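Teaching pharmacology lab, organ bath room, Kondalance building
Inspection before the start of term
Sunday, August 30, 2020

Items are marked OK, FIX or OPEN. Comments follow where there is something to say. The last inspection was in November, and anything carried over from it is noted.

## 1. Organ baths and tubing

- [x] **Glass chambers free of chips and cracks.** OK. Chamber 4 has a scratch near the drain. It doesn't leak under pressure and can stay in use.
- [ ] **Warm water jackets hold temperature.** FIX. The Vorken circulator drifts when the lid is off. Keep the lid on and read the thermometer in the bath, not the display on the pump.
- [x] **Gas lines fixed and labeled.** OK. Carried over from November, now done.
- [ ] **Overflow trays in place.** FIX. Two are missing at the window bench. Salt solution has been getting under the Bukis amplifier, and there is a white crust on one of its feet. Amplifier unplugged until the trays are back.

## 2. Force transducers and recording

- [x] **Cables off the floor.** OK.
- [x] **Calibration with the 2000 mg weight.** OK on all channels.
- [ ] **Zero stable before first dose.** OPEN. Channel 3 creeps upward for the first several minutes. Last year this was taken for a response to the lowest concentration, and the whole curve came out shifted to the left. Students should wait for a flat baseline and write down the time they waited.
- [x] **Software stops on low disk space with a warning.** OK.

## 3. Drug stocks and dilutions

- [x] **Stock bottles labeled with name, concentration, solvent and date.** OK, apart from one acetylcholine bottle with no date. Discarded.
- [ ] **Atropine kept in the locked cabinet.** FIX. The cabinet was locked but the key was in the drawer under it. Key moved to the prep room.
- [x] **Dilution sheet matches the bath volume.** OK. The sheet had been written for the old chambers and gave final concentrations that were too low. Corrected copies are in the folder.
- [x] **Highest stock concentration no greater than needed.** OK. There is no reason to keep anything stronger on the benches. The curve is flat well before the last step, and the stronger solutions were only ever used by mistake.
- [ ] **Pipettes checked by weight.** FIX. One of the 300 µL pipettes delivers short. Tagged and sent to Mackay for service. An error like this changes every step of a cumulative dosing run, so the readings can look perfectly smooth and still be wrong.

## 4. Personal protection

- [x] **Gloves in all sizes.** OK. 44 boxes on the shelf, enough for the term.
- [x] **Safety glasses clean.** OK. A few are badly scratched and should be replaced when the next order goes in.
- [ ] **Lab coats fastened, own clothes covered.** OPEN. Hoods and drawstrings worn outside the coat are still a problem around the stirrers. Coats and bags go on the hooks in the corridor.
- [x] **Eyewash flushed and tag signed.** OK.

## 5. Waste and spills

- [x] **Sharps bins less than three-quarters full.** OK. The one by the sink was nearly at the line and has been swapped.
- [ ] **Separate container for drug solutions.** FIX. The container is there but the label has fallen off. Until it is relabeled, do not pour anything into it.
- [x] **Spill kit complete.** OK.

## 6. Room

- [x] **Exits clear.** OK.
- [ ] **Maximum number at each bench posted.** FIX. The limit is 6 and the sign still gives the old number.
- [x] **Fire extinguisher in date.** OK.
- [ ] **Vent over the gas cylinder.** OPEN. It runs, but it rattles. Reported to the building office, no reply yet.

## Before the room is used

The overflow trays, the waste label and the bench sign have to be finished first. The circulator can wait as long as the lid stays on. Channel 3 may be used for practice runs but should not be used for any curve that will be graded or compared with the binding data until the drift has been traced. 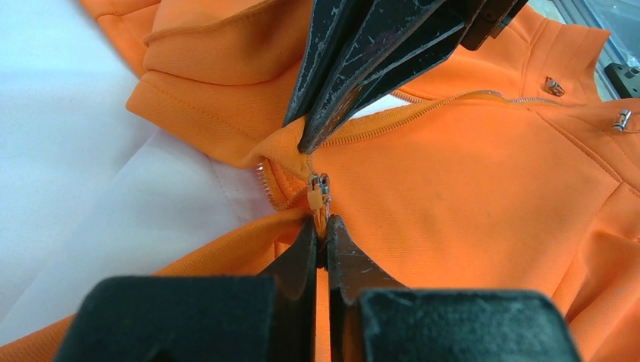
The same goes for the spare transducer in the cupboard, which has not been calibrated since it was repaired. Leave the red tag on it.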